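April
By Fanni Kovács

Our town library should stop charging late fees. I have paid them for years without much complaint, so this is not about my own wallet. The fees bring in very little and they keep people out.

A neighbor of mine owes $40 on a stack of picture books. She hasn't been inside in six years, and her kids haven't either. The library got no money from her and lost three readers.
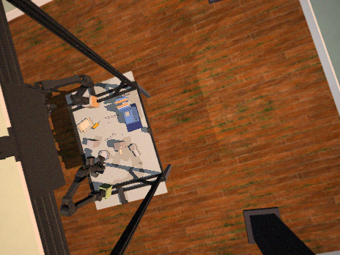
People who defend the fees say that books won't come back without them. The branch in Csonka dropped its fees two years ago, and the librarian there, Nanna Baldursdóttir, told me returns have stayed about the same. They send a reminder, then a second one, and after that you can't borrow until the book is back. That seems like enough to me.

Lost books are a different matter. If you lose one, you should pay for it. But a dime a day on a paperback that sat under a car seat is a lot of paperwork for a dime. The board takes up the budget next month and could end it then.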